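Vosthorpe Gakumik 2 Wrist Recorder

Demonstration capture module for two-finger parallel grippers

Overview
Specifications
In the box
Ordering
Support

The Gakumik 2 records manipulation demonstrations from the wrist of an arm or from a hand-held gripper of the same geometry. It combines a fixed-focus camera, a finger-position encoder and a recorder in one housing that bolts between the tool flange and the gripper body. Each episode is written to removable storage as a single file containing video, finger opening, wrist pose (when supplied by the arm controller) and operator annotations.

The module is intended for groups that collect their own training data on household and light-assembly tasks. It does not train or run a policy. Files can be read directly with the Mowat tools or exported to common array formats.

Camera placement

The camera sits behind and to one side of the gripper centerline and looks past the fingers toward the workpiece. Both fingertips stay in view through the full opening range. This costs part of the upper image area, but it gives the learning system a constant reference for where the tool is relative to the object. Customers who crop the fingers out before training should keep the uncropped originals, as the crop cannot be reversed from the exported arrays.

The lens is set at the factory and locked with a thread compound. Do not attempt to refocus it. Modules returned with a broken lens seal are recalibrated at the owner's expense.
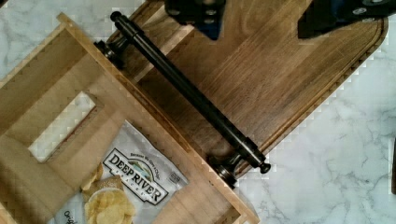
Task coverage in a demonstration set depends more on how objects are arranged than on how many episodes are recorded. The Stodport kitchen task pack, supplied with every module, is organized around this point. Each task card lists a target part, the permitted approach directions and the clutter level. Handles are treated as a separate class from the panels or boards they are fixed to, so that a grasp on the bar is logged differently from a grasp on the wood. A black cylindrical bar standing off the surface on two posts, as on the dark board with the juice groove, is graspable across its length between the posts and is annotated as a bar handle. The pale drawer lying over part of the same board is annotated as an overlapping object, and the chip bag inside it as contents. All three annotations stay with the episode when it is exported, and any of them can be used as a filter.

Arrangements should be changed between episodes, including the angle at which long parts lie relative to the camera. A set recorded entirely with handles parallel to the image edge tends to produce a policy that fails on diagonal ones. The task cards include a rotation column for this purpose.

Recording an episode

1. Mount the module and connect the gripper cable to port A. Port B is for the arm controller and may be left open in hand-held use.
2. Open the fingers fully and press the zero key. The status light turns green when the encoder reference has been stored.
3. Select the task card number.
4. Press record. Begin the motion after the second tone.
5. Press record again to close the episode. Mark it as success, failure or discard.

Failed episodes should be kept. The reader skips discarded files by default but includes failures, with the outcome flag set.

An episode may last up to 300 seconds. Longer tasks must be split, and the split files are joined by the reader if they share a card number and a session number. A session number is assigned each time the module is powered on, so a power loss in the middle of a long task leaves two parts that have to be joined by hand.

Lighting and surfaces

Exposure is automatic at the start of an episode and held fixed until the end. Polished stone and glossy packaging may clip if a lamp is placed close to the work area. Matte black hardware is the opposite case, and finger pads in a matching black can be hard to separate from it in low light. The optional pad set in light gray is recommended where most of the target parts are black.

Specifications

Supply voltage: 12 V DC
Camera: single, color, fixed focus, global shutter
Finger encoder: absolute, zeroed by operator
Maximum episode length: 300 s
Task card memory: 8 packs
Arm interface: serial, port B
Mounting: four-bolt flange, adapter ring included
Storage: removable card, not included

In the box

Gakumik 2 module with lens cover
Adapter ring and bolts
Gripper cable
Stodport kitchen task pack, printed and on card
Calibration sheet for the individual module
Mounting guide

Power supply and arm cable are ordered separately. Arm cables are made to length and cannot be returned.

Compatibility

The module fits grippers with a bolt-on finger carriage and an exposed encoder shaft. Grippers with sealed carriages require the external encoder kit. Owners of the first Gakumik can use their existing gripper cables, but the older arm cable has a different pinout and will not seat in port B.

Files from the first Gakumik open in the current Mowat reader. The rotation and contents fields are blank in those files and can be filled in with the annotation editor. The task pack format changed with firmware 8, and packs written for earlier versions must be converted before loading.

Service

Encoder recalibration is recommended once a year, or after any collision that shifts the finger zero. Send the module with its calibration sheet. The May service window is usually full, and units arriving then are held until a bench is free.

Ordering and technical contact

Orders and quotations: Catherine Baxter
Mounting and adapter questions: Jhair Mamani
Task packs and annotation format: Leopoldo Villaseñor

Please include the serial number, which is engraved under the flange, with any technical question.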